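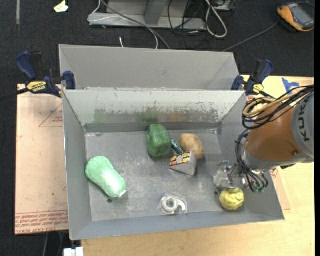

Stockroom and Packing Area Check
Site: Hirau, rear unit
Date: 02/10/2025
Checked by: Asuka Oshima
Accompanied by: Raed Farah

Fire exits clear, inside and out — Yes.
Exit signs lit — No. The one over the side door is out. Raed has a spare tube and will fit it.
Extinguishers in place and in date — Yes. Tag on unit 256 is hard to read, please replace.
Aisles free of trip hazards — Partly. Strapping offcuts on the floor by bay 2. Swept up during the check.
Shelf load signs posted — Yes. Top limit is 2000 lb per bay. Nothing over.
Rack uprights free of damage — One dent at knee height, same as noted in January. No worse. Keep watching it.
Metal bins — Look for sharp rims and lifted seams. Scuffing is fine. Report anything that could cut a hand.
Food and dry goods kept apart in storage — Mostly. Two cartons from Basell were on the produce shelf. Moved.
Knives and box cutters put away — Yes.
First aid kit stocked — Short on finger bandages and eye wash. Hinata Noguchi to order.
Ladder feet and locks — Good.
Electrical cords — Heater cord runs under the mat again. This was raised last time. Unplugged and moved — please leave it there.

Follow-up: exit sign and first aid items first. Send completed items to Emiko Murakami.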